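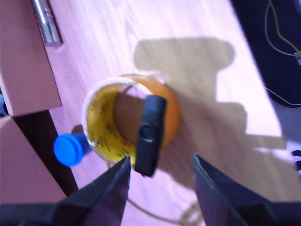 주황색 용기 입구에 걸친 작은 검은 물체와 그 앞의 집게 두 손가락. 책상 위 작업 중.

로봇에게는 손으로 가르치는 편이 좋다

나는 원격 조종으로 시범을 모으는 일을 정말 좋아한다. 이렇게 말하면 주변에서는 대개 의아해한다. 같은 동작을 수백 번 반복하는 일이 뭐가 재미있느냐는 것이다. 그런데 조종용 팔을 쥐고 반대쪽 팔이 내 손목을 따라 움직이는 걸 처음 본 날, 나는 저녁 먹는 것도 잊었다. 내가 머뭇거리면 로봇도 머뭇거리고, 내가 서두르면 로봇도 물건을 툭 친다. 내 손버릇이 그대로 드러나는 셈이라 조금 창피하기도 하다(나는 물건을 잡기 직전에 손목을 꼭 한 번 튼다. 평생 모르고 살았다!).

올봄부터 Plonora라고 이름 붙인 작은 작업을 하고 있다. 책상 위의 자잘한 물건을 집어 옮기는, 말로 하면 한 줄로 끝나는 과제다. 목표는 시범 600회였고 지금까지 쓸 만하다고 남긴 것이 368회다. 나머지는 지웠다. 처음에는 지우는 게 아까워서 웬만하면 남겼는데, 그렇게 학습시킨 모델은 내가 실수한 뒤 허둥대는 모습까지 성실하게 배웠다. 허공에서 집게를 두 번 여닫는 동작을 보고 한참 웃다가, 그게 내 동작이라는 걸 알아차렸다.

그래도 나는 실수를 몽땅 지우는 데는 반대한다. 미끄러졌다가 다시 잡는 시범, 비뚤게 다가갔다가 각도를 고치는 시범은 오히려 귀하다. 깨끗한 성공만 본 로봇은 조금만 어긋나도 갈 곳을 잃는다. 사람도 그렇게 배우지 않나. 자전거를 가르칠 때 우리는 휘청거리다 중심을 되찾는 법을 보여 주지, 반듯하게 달리는 모습만 보여 주고 들어가 버리지는 않는다.

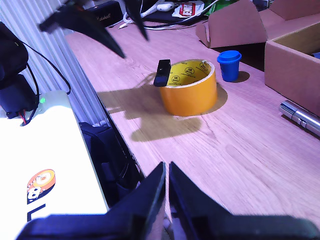
책상을 얼마나 치워야 하느냐도 자주 나오는 논쟁이다. Mevberg 모임에서 만난 사람들은 대체로 흰 판을 깔고 조명을 고정한 뒤에 시작하라고 권한다. 비교 실험이 목적이라면 맞는 말이고, 나도 첫 시도는 그렇게 했다. 하지만 내가 바라는 건 남의 집 책상에서도 허둥대지 않는 로봇이다. 그러려면 그림자가 길어지는 오후도 겪고, 어제 없던 물건이 놓인 책상도 겪어야 한다. 햇빛이 들면 블라인드를 내리던 내가 이제는 일부러 그 시간에 조종기를 잡는다. 오후 네 시의 기록이 제일 마음에 든다.

물론 대가가 있다. 환경이 들쭉날쭉하면 시범이 더 많이 필요하고, 실패했을 때 무엇이 문제였는지 찾기도 어렵다. 나는 한 번에 19회씩 묶어서 찍고, 묶음마다 조건을 한 줄로 적어 둔다. 물건 위치, 시간대, 그날의 손 상태. 손 상태라니 우습게 들리겠지만 커피를 많이 마신 날의 기록은 궤적만 봐도 티가 난다.

팔을 직접 붙잡고 움직여 주는 방식도 해 보았다. Jullorham에서 열린 워크숍에서였는데, 관절의 무게가 손에 그대로 느껴지는 게 무척 좋았다. 어디까지 뻗으면 힘든지, 어떤 자세에서 팔꿈치가 걸리는지를 몸으로 알게 된다. 다만 내 손과 팔뚝이 자꾸 카메라를 가렸고, 정작 로봇이 혼자 일할 때는 그 손이 없다. 그래서 감을 익힐 때는 직접 잡고, 기록을 남길 때는 떨어져서 조종하라고 권하고 싶다. 둘 다 해 본 사람의 시범은 확실히 부드럽다. 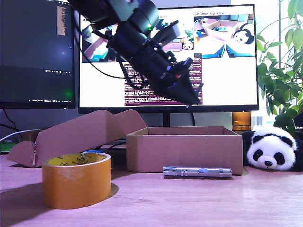 내가 가장 힘주어 말하고 싶은 것은, 조종하는 사람이 화면만 보고도 그 일을 해낼 수 있어야 한다는 점이다. 우리는 책상을 맨눈으로 넘겨다보면서 조종하고 싶어 한다. 훨씬 쉽기 때문이다. 그런데 로봇은 카메라에 잡힌 것밖에 모른다. 내가 고개를 슬쩍 내밀어 확인한 거리감은 기록 어디에도 남지 않고, 모델 입장에서는 이유 없이 방향을 바꾸는 시범이 되어 버린다. 화면만 보고 해 보면 처음에는 답답해서 소리를 지르고 싶어진다. 나는 8일쯤 지나서야 손이 풀렸다. 대신 카메라를 어디에 달아야 하는지는 그때 처음 제대로 이해했다.

시뮬레이션이 좋아지면 이런 수고는 다 사라질 거라고들 한다. 그럴지도 모른다. 나도 시뮬레이터를 쓰고, 고마워하면서 쓴다. 그래도 물건을 어느 순간에 놓아야 하는지, 얼마나 조심스러우면 충분한지 같은 판단은 아직 사람 손에서 나오는 것이 제일 믿음직스럽다. Hjaltested 게시판에 처음 시작하는 사람이 장비부터 물어 올 때마다 나는 같은 답을 단다. 있는 팔로 쉬운 물건 하나를 골라 오늘 저녁에 열 번만 찍어 보고, 그 열 번을 처음부터 끝까지 다시 보시라고. 장비 이야기는 그다음에 해도 된다.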